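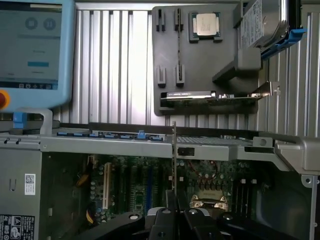 Raili Lahtinen wrote back after the dry run that the dividend cover needs to come before the order book, and the running order now follows that.

Slide 1. Markness half-year results
Keep to 20 minutes. State the holding first: we own 3,000 shares, bought in two lots, no change since June. Revenue for the half was 649 million, up on the prior period. Growth came from the Cernden unit. The legacy unit was flat.

Slide 2. Dividend cover
Interim dividend held. Cover is thinner than last year on reported earnings. On free cash flow it is thinner still. Read out both ratios from the table, then pause. Malte Sauerland will probably ask about the pension contribution; it is excluded from both.
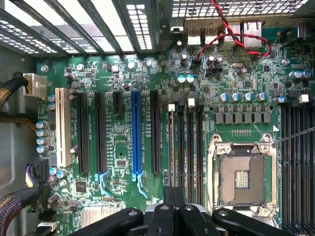

Slide 3. Order book
Closing order book 2,189 million. Two points on quality:
- Framework agreements are booked at full value on signature. Call-offs are not guaranteed.
- The Skomgate contract can be ended by the customer at the first break date.
Do not quote a book-to-bill figure. The company changed its definition and the prior period has not been restated.

Slide 4. Valuation
The shares trade below the sector median on forward earnings. Part of that discount is debt. Net debt rose in the half, mostly on inventory, 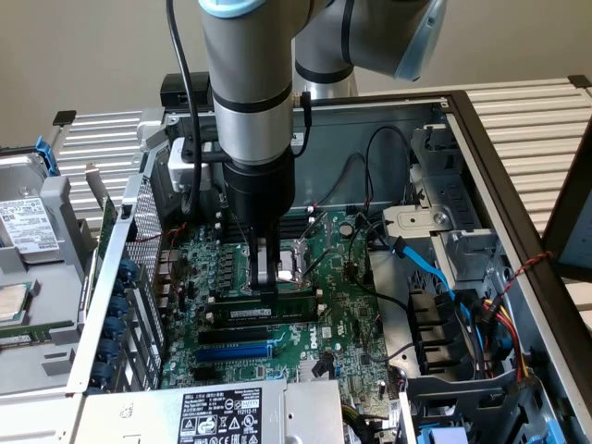
and management expects the build to unwind by year end. Our model assumes half of it does. Show the sensitivity table, low case first. The low case still covers the dividend, with no room for a buyback.

Hand over to Kiran Singhal for the credit section. Questions after that.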